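Home | Products | Surface Care | FAQ | Contact

Plurnier interior wall finish: frequently asked questions

What surfaces does Plurnier cover?
Plaster, plasterboard and previously painted walls and ceilings in sound condition. Bare timber needs Fang primer first.

Why does a plain wall look warmer on one side than the other?
Pale greys take on the colour of the light falling on them. A single coat colour can read warm near a lamp and slightly blue near a window. Check the finish under one light source before adding another coat.
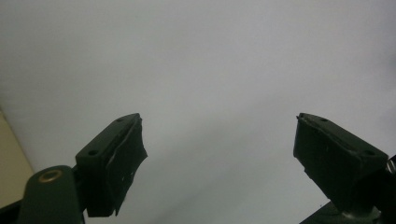
A beige panel or cabinet side next to a grey wall will make the grey look cooler still. Test a patch beside the fitting — dry, and at the time of day the room is most used.

How long between coats?
Leave 10 hours. In December, or in any unheated room, leave longer.

Can scuffs be washed off?
Yes, after 50 days. Use a damp cloth and no abrasive cream.

Is Adora the same product?
No. Adora is the exterior range and is sold separately by Grarkton.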